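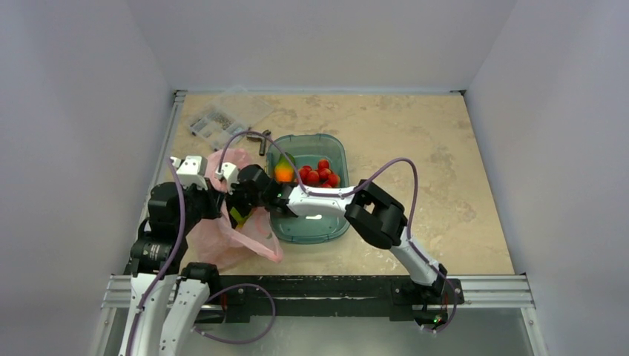 Mango and tomatoes in the teal tub, pink bag still to be dealt with.

Sorting out the fruit and veg today, 3 October 2023. A few notes on how I do it, as a couple of you asked after the last thread.

I stopped keeping produce in the bags it comes in. Thin plastic holds the damp against the skins and you forget what's in there. I lost a whole bag of plums that way last December.

So now it all goes into a tub with a rim, where I can see it. Any tub will do. I had a set from Kulomness for years and the lids went long before the tubs did.

Cherry tomatoes stay out of the fridge in my house. They taste of very little when they're cold. If they start to wrinkle I roast them with oil and salt, 20 minutes in a hot oven, and eat them on toast.

Mango goes in the same tub until it gives a bit when you press near the stalk. Colour isn't much help. Some are ready while they're still green at the top, and I've had bright orange ones that were hard as a turnip.

Once it's ripe, fridge, and eat it within 5 days. I don't always manage that.

Ripe mango will bring other fruit on faster, so if your tomatoes are already soft, give them their own bowl. Firm ones are fine next to it for a day or two.

Tin-yau Fu asked whether I wash everything first. No – only just before eating. Anything I wash early goes off early.

The bags get shaken out and used again for the small bin. I tried the reusable net ones from Britus and they're good for onions, less good for anything small.

Compartment boxes are for bits and pieces, by the way, not food. I did try one for spices once. The lids on the little sections didn't seal and everything smelled of cumin.

Next job is the potatoes. They live in the cupboard under the stairs in a paper sack, well away from the onions. Will post that one when I've cleared the shelf.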